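**Ticket 2353: Rate card total does not match booking form (Drasine classifieds, Prondberg edition)**

Opened: 8/10/24
Status: Resolved, monitoring
Component: Naluvo ad booking, rate lookup

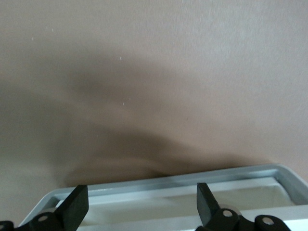 *Pale wall with a soft shadow above a tray rim.*

**Reported problem**

Agency user books a public notice for the Prondberg edition, back page, black and white. Published rate card gives one price per column unit. Booking form shows a higher price at checkout. Front page and inner page bookings are correct. Drasine's other editions are correct.

**Steps to reproduce**

1. Log in with an agency account.
2. Select Drasine > Prondberg > Public notice.
3. Set position to Back Page, size to 100 column units.
4. Compare the subtotal with the PDF rate card.

**Log**

- Reproduced on staging and live. Same wrong subtotal on both.
- Cleared the rate cache. No change.
- Checked tax and agency discount settings. Both correct, and both are applied after the subtotal, so ruled out.
- Exported the rate table. Back Page for Prondberg has two active rows. One is the current rate. The other is the color rate from the July import, with the color flag left blank.
- Lookup treats a blank flag as a match for either print type and returns the row with the newer import date. The color row wins.
- Searched all editions for blank flags. Found 11 rows, all from the same import file. The rest are in the Jin supplement, where no bookings are open yet.

**Fix**

Set the color flag on the affected rows and rebuilt the lookup index. Retested at 100 column units: subtotal matches the PDF. Retested Excel download: matches.

Import script now rejects any row with a blank color flag and writes the line number to `import_errors.log`.

**Open items**

- Bookings already paid at the wrong rate: list sent to billing for credit notes.
- Saved drafts keep the old price until reopened. Users must click Recalculate before payment.
- Jin supplement rates to be checked again after the next import.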